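Cómo presentar alegaciones colectivas a un proyecto de infraestructura pública

Guía para asociaciones vecinales y agrupaciones ciudadanas del municipio de Daswood

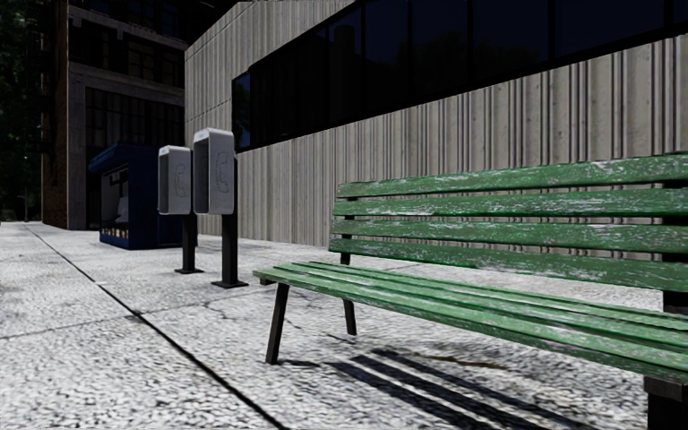
La presente guía expone el procedimiento que debe seguir una agrupación de residentes para intervenir en el trámite de información pública de un proyecto de infraestructura, ya se trate de una línea de transporte, una planta de tratamiento o una vía de circunvalación. Ha sido elaborada por la Oficina de Participación de Daswood y sustituye a la edición anterior. No constituye asesoramiento jurídico.

Quién puede presentar alegaciones

Toda persona empadronada en el municipio puede alegar a título individual. Las alegaciones colectivas requieren el respaldo de al menos 200 firmantes o la representación de una entidad inscrita en el registro municipal. Las agrupaciones constituidas para un único asunto, como la Plataforma Caron, pueden actuar sin inscripción previa siempre que designen por escrito a un portavoz y a un suplente.

Paso primero. Consultar el expediente

El expediente completo se encuentra a disposición del público en la sede de la Oficina y en el portal municipal. Conviene solicitar expresamente la memoria técnica, el estudio de impacto y los planos de afección, que con frecuencia se archivan en carpetas separadas. La consulta presencial se realiza con cita, a partir de las nueve de la mañana. Se permite tomar notas y obtener copias; las de gran formato están sujetas a tasa.

Anote el número de expediente y la versión de cada documento. Si durante el plazo se publica una versión modificada, las alegaciones deberán indicar a cuál de ellas se refieren.

Paso segundo. Delimitar el objeto

Un escrito eficaz se ciñe a cuestiones sobre las que el órgano competente puede resolver: el trazado, las alternativas estudiadas, las medidas correctoras, las indemnizaciones o los plazos de ejecución. Las consideraciones de orden general — la política energética del gobierno, por ejemplo — pueden figurar en la exposición de motivos, pero no obligan a la administración a una respuesta motivada.

En el expediente del corredor de Wemdale, la agrupación dirigida por Blandine Lacroix solicitó que se valorase una segunda alternativa de trazado y aportó un plano propio. La petición fue admitida a estudio. Otras solicitudes del mismo expediente, redactadas como declaraciones de rechazo sin petición concreta, se incorporaron sin más trámite.

Paso tercero. Redactar el escrito

El documento no debe superar las 5 páginas, anexos aparte, y contendrá los apartados siguientes:

Identificación de la agrupación y de su portavoz.
Número de expediente y denominación del proyecto.
Hechos, expuestos en párrafos numerados.
Fundamentos, con cita de la norma aplicable cuando se conozca.
Petición, formulada en términos precisos.
Lugar, fecha y firma.

Cada petición ha de ocupar un párrafo propio. Se recomienda evitar fórmulas como «que se tengan en cuenta los intereses vecinales» y sustituirlas por una solicitud determinada: «que se desplace el apoyo 70 fuera de la parcela escolar».

Paso cuarto. Recoger las firmas

Las hojas de firmas llevarán en el encabezamiento el texto íntegro de la petición. No se admiten hojas en blanco unidas posteriormente al escrito. Cada firmante consignará nombre, apellidos y número de documento de identidad. Los datos se emplearán únicamente para verificar el empadronamiento.

Cuando el proyecto afecte a más de 3,000 residentes, la Oficina facilitará un espacio para la recogida, previa solicitud del portavoz.

Paso quinto. Registrar y conservar el justificante

La entrega puede efectuarse en el registro general o por vía electrónica. El justificante sellado acredita la fecha de entrada y deberá conservarse hasta la resolución definitiva. Si el último día del plazo es inhábil, este se prorroga al primer día hábil siguiente.

Después de la presentación

La administración remitirá la respuesta al portavoz, quien deberá trasladarla a los firmantes. En caso de desestimación, la notificación indicará los recursos procedentes y el plazo para interponerlos. La agrupación puede solicitar además una audiencia, que se celebra ante la instructora del expediente, Solène Maillard, o ante su suplente, Gilles Jacquet.

Las solicitudes de cita para el periodo de octubre se dirigirán a Juwita Khoo, Oficina de Participación, edificio Rondus, planta baja.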